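The Rules Nobody Prints

March
By Bakari Temba

Print this article | E-mail to a friend

Filed under: Automation, Shop Practice

When I started to work with picking cells, I received a folder of 311 pages. It contained the risk assessment, the drawings of the fence, and the electrical papers. I read all of it in one week, and I was proud of this. Then on my first day in the cell I left a teach pendant on the floor, and my supervisor stopped the work for the whole morning to talk with me about it.

I thought of that morning again when I visited Rocío Nava at Broltar. Her team prepares bin picking for customers who have mixed goods, the kind of goods that do not come in neat rows. She is the author of a short set of house rules, which now hangs at the entrance of every test area in the company. It has seven points and it fits on one page.

"The official standard tells us what the machine must do," she told me. "I wrote down what we must do between two tests, when everybody is tired and wants to try one more time."

The first rule is about the bins. A bin has to be fixed before the arm is allowed to enter it. For a long time the teams at Broltar were not strict in this point. A bin that moves by the width of a finger does not look dangerous, but the program still believes in the old position, and the gripper goes down where the wall is now. Nava asks for clamps, and she asks that one person pushes the bin by hand before the start and writes his or her initials in the log.

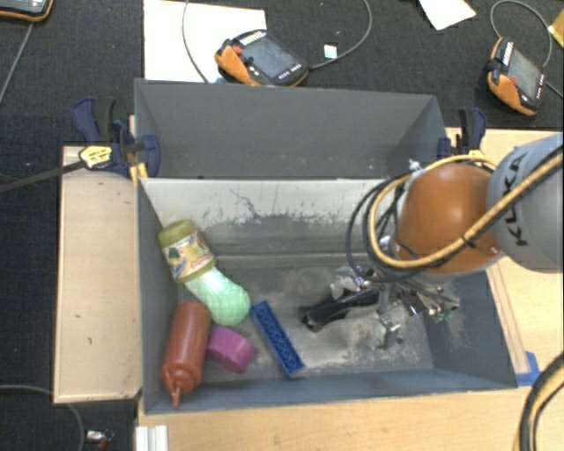

The second rule is about marks on the bin itself. Her team does not throw away a bin with scratches, which would be too expensive. They look at it at the start of each shift and compare it with the notes from the shift before. If there are new marks, somebody must find out which movement made them. In the last period they wrote down 133 such notes, and most of them led to a small correction of the approach angle.

Then comes the choice of test objects. Here I had expected a long discussion about weight, but Nava talked mainly about shape. A team likes to test with the things which the gripper already holds well. Her rule says that every test set must have something round, something with flat sides and something that is soft or can be squeezed. The set stays the same until the end of the test series. When a person changes one object in the middle, the results from before and after must be kept apart.

The rule about pendants is number four, and for me it is the most important. It says that each pendant has a label with the name of its robot, and that a pendant out of use goes back to its hook. With one robot in the room you can hardly make a mistake. With 3 robots you can pick up the wrong pendant and wait for an arm that does not move, while another one moves behind your back. The emergency stop has the same problem. A person in a hurry presses the red button which is nearest to the hand.

Cables have their own point too. The cables on the arm need enough length for the full turn of the wrist, but a loop that is too large can catch on the edge of a bin. At Broltar they run the whole path once at slow speed, with one person who watches only the cables and has no other task. Cables on the floor must follow the wall or go under a cover where people walk.

Not everybody is happy with the page. Laaksonen, a supplier that shares some projects with Broltar, has a checklist of its own and finds the rule about initials too heavy for short tests. At Trasto, where I worked before, we tried a similar system and we stopped it after one summer. People signed in the evening for the whole day. Nava knows this problem well. Her answer is that the log stays at the bin and the team leader reads it at noon, when there is still time to ask questions.

The two remaining rules are short. One says who may change the speed limit during a test. The other says that a test which was stopped by hand is also a result and must be recorded with the reason.

I asked her if she wanted to add an eighth point. She has a draft about lighting, but it needs another month of trials, and she would like to take out one of the old points first so that the text still fits on the page.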